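Sullard House shared kitchen and snack cupboard: October inspection checklist, with comments

Second page of two. The first page (fire doors, extinguishers, stairwell lighting) went up on the board in the front hall.

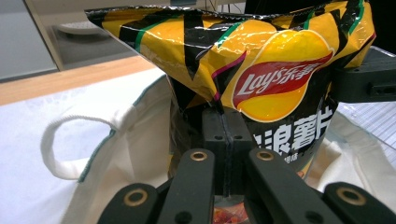
Checked by Morag Matheson, with Gavin Paterson holding the ladder and writing things down. We started at 9:30 in the morning and were done before lunch. Anything marked FIX needs to be sorted before the next inspection. Anything marked OK was fine when we looked at it. Comments from residents were added afterwards and are printed under the item they belong to.

PACKAGED SNACKS AND DRY GOODS

1. Chips, crackers and other bagged snacks sealed or clipped shut
FIX
Three open bags on the middle shelf with the tops rolled over and no clip. Rolling the top over does not count as closed. There are clips in the jar beside the kettle. If the jar is empty, tell Gavin.
Comment (Helmut): Two of those were mine. Clipped now.

2. Bags free of holes, splits and chew marks
OK
Wrinkled bags are fine. We press each one gently and listen for air at the seams. One bag of rice had a pinhole near the bottom and was thrown out.

3. Best-before dates readable
FIX
Several packets had the date rubbed off or folded into the seam. If you can't read it, write the date on a piece of masking tape and stick it on the front.

4. Allergen information available for imported food
FIX
This came up last year as well. Plenty of us buy snacks with labels in Chinese, Korean, Polish or Afrikaans, and that is no problem for your own shelf. Food left on the shared shelf needs a note in English saying whether it contains milk, wheat, soy, nuts, shellfish or sesame. If you don't know, write "not checked" and people can decide for themselves. The brand on the front doesn't tell you, because a familiar brand can have quite different flavours and ingredients in another country.
Comment (Siyabonga): I can read enough of the Afrikaans ones to help. Leave them on my shelf with a sticky note.
Comment (Morag): Thanks. We still need someone for the Chinese labels. A phone translation is all right for the name of a flavour, but please don't rely on it for allergens.

5. Food stored off the floor
FIX
One cloth bag of groceries on the floor behind the pantry door. Cloth bags are good for getting things home, but they should be emptied the same day. Anything left in the bottom gets crushed, and crumbs stay in the corners.

6. Cloth shopping bags clean
FIX
Four of the bags on the hook were stained inside. Turn them inside out, shake them over the bin and put them through a warm wash. Keep one bag for raw meat only and mark the handle.

7. Snack foods away from cleaning products
OK
The dish soap and oven cleaner have been moved under the sink, as asked.

8. Heavy items on the lower shelves
OK
Tins at knee height, bagged food above. The top shelf is for light things only. Someone had put the slow cooker back up there, and Gavin took it down.

CUPBOARD AND SHELVING

9. Shelves firmly attached
FIX
The left-hand shelf moves when you lean on it. The brackets date from 1993, when the kitchen was put in, and two of the screws turn freely in the wall. Arnout has ordered new brackets from Nukeck, part number 334. Nothing heavier than bagged snacks on that shelf until they are in.
Comment (Arnout): Brackets are due next week. I'll need the cupboard emptied the night before. Please don't leave it all to Helmut.

10. Doors close fully
OK
The right-hand door sticks a bit in damp weather. Lift and push.

11. Signs of mice or insects
OK
No droppings. No moths in the flour. The traps behind the fridge had not been touched. We pulled the kickboard off to look and found an old bus ticket and a lot of dust, which has been vacuumed.

12. Shelf surfaces wiped
FIX
Sticky patch under the honey again. Stand the jar on a saucer.

FRIDGE AND COLD STORAGE

13. Fridge at 4 degrees or colder
OK
Reading was 3 on the middle shelf.

14. Raw meat on the bottom shelf, covered
OK

15. Leftovers labelled with a name and a date
FIX
Two tubs had a name and no date, one had neither. The one with neither is gone, tub included.
Comment (Siyabonga): Was it the blue tub?
Comment (Morag): Yes. Sorry.

16. Door seals clean and unbroken
OK
A little mould in the bottom fold. Cleaned while we were there.

BINS AND WASTE

17. Kitchen bin lined, with a working lid
OK

18. Empty packets in the right bin
FIX
Shiny chip bags do not go in the paper and cardboard bin. They don't go in the container bin here either. Our hauler, Gunn, has told us twice that they pull them out by hand. Put them in the garbage. The simple test is to scrunch the packet in your fist. If it springs back open, it goes in the garbage.

19. Bins emptied before they overflow
OK
The rota is working. It runs to the end of the year and the new one will go up beside it.

FLOOR AND WALKWAYS

20. Floor clear between the door and the stove
FIX
One backpack and a pair of boots. Hooks and a mat are in the hall for these.

21. Spills wiped up
OK
Broken chips under the table were swept. They are slippery on this lino, so please sweep them when they fall.

22. Step stool in good order
OK
All four rubber feet in place. Use the stool for the top shelf, never a chair.

RESULT

The kitchen scored 94 out of a possible 110, five points for each item, with part marks given where a FIX was minor. The spring score was also 94, so we have stood still. The labels and the clips would bring it up.

Stornalberg Housing gets a copy of both pages by the end of the month. They will only ask about item 9, the loose shelf, and Arnout has that in hand.

STILL TO DO

New brackets, left-hand shelf: Arnout
Washing the cloth bags: Helmut
Allergen notes on everything on the shared shelf: whoever put it there
More clips: Gavin
Saucer for the honey: done

If you want to add a comment, write it on the sheet in pencil and put your name beside it. Unsigned comments won't be typed up.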